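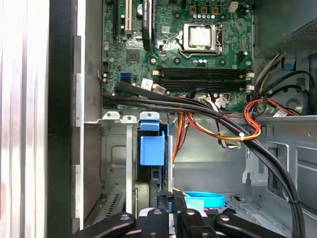 Segundo o Sondier, que respondeu primeiro na fila, o chamado devia mudar de título, porque o problema já não era do braço e sim de quem assina a etiqueta no fim do turno.

Pois é, pessoal, concordo em parte e vou contar do meu jeito. Sou eu que toco a bancada de desmontagem aqui na Greltbridge (quatro anos de chave Phillips na mão!) e abri este chamado em 30 de março de 2018. O sintoma: a célula Carex para no meio do gabinete, acende o aviso de "esforço excedido" e fica esperando alguém confirmar na tela. Esse alguém sou sempre eu.

Tentativa 1: recalibrei a garra pelo roteiro do manual. Parou de novo.
Tentativa 2: baixei a velocidade de aproximação perto dos chicotes de cabos. Melhorou bastante, mas a fila de gabinetes cresceu e a expedição veio reclamar comigo, claro. 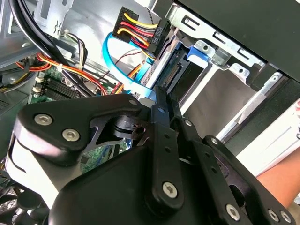 Aí fui ler o registro de novembro para cá. São 1.027 gabinetes e 146 paradas, quase todas na parte das baias, onde cada fabricante inventa a sua trava. Antes eu resolvia isso no tato, sem pensar. Agora preciso escrever para a máquina o que o meu dedo fazia sozinho, e confesso que apanhei! Passei duas tardes só tentando explicar "puxa de leve até ceder" em números.

O que mudou no meu dia: menos dor no punho (isso eu agradeço muito), mais tempo em pé olhando tela, e o turno da tarde ficou com uma pessoa a menos na bancada, que foi para a triagem. A meta, porém, ainda é a antiga. Por isso peço que a parada por esforço saia do meu nome no relatório e entre como tempo de célula. 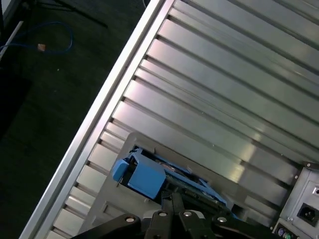

Gabinete deitado, garra junto ao suporte azul.

Situação: limite de força ajustado por modelo, aguardando retorno. Se der outro aviso eu reabro.

Comentários

Cele: aqui na outra bancada a parada também cai no nome do operador. Apoio a mudança no relatório.

Sondier: tá bom, retiro o que disse do título. Manda a tabela de limites por modelo?

Cele: manda para mim também, por favor!

Este site usa cookies para manter a sua sessão aberta. Aceitar | Saber mais

© Greltbridge, Suporte interno | Fale conosco | Voltar ao topo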